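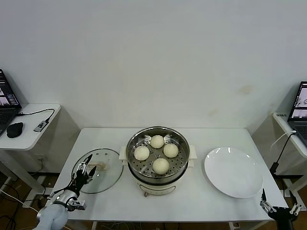

Break kitchen check, August 14, 2024. I did this round on my own while Jarmo Hämäläinen was out on a call, so the grumbling is all mine! I started with the counter appliances, and the steamer gets a pass on layout: lid laid flat on the left, plate over on the right, buns spaced out so you can still see the holes in the tray between them. That's how I'd like everybody to set it up, please. The wall behind has a brownish stain on the right, and I've put it down for a wipe and a second look in January.

Steamer, handles and rim: OK
Lid glass, chips or cracks: OK, ran a finger around it
Cord and plug: OK, tag 1192 (the sticker is peeling, I'll print another)
Oven mitts: one missing, and I've looked everywhere
Fridge temp log: gaps again, come on folks
Extinguisher: OK, pin in, gauge in the green
First aid box: low on burn gel, Sohail Bajwa is ordering from Pemix
Floor by the sink: mat curls up at one corner, needs replacing

Score 95, mostly thanks to that mitt.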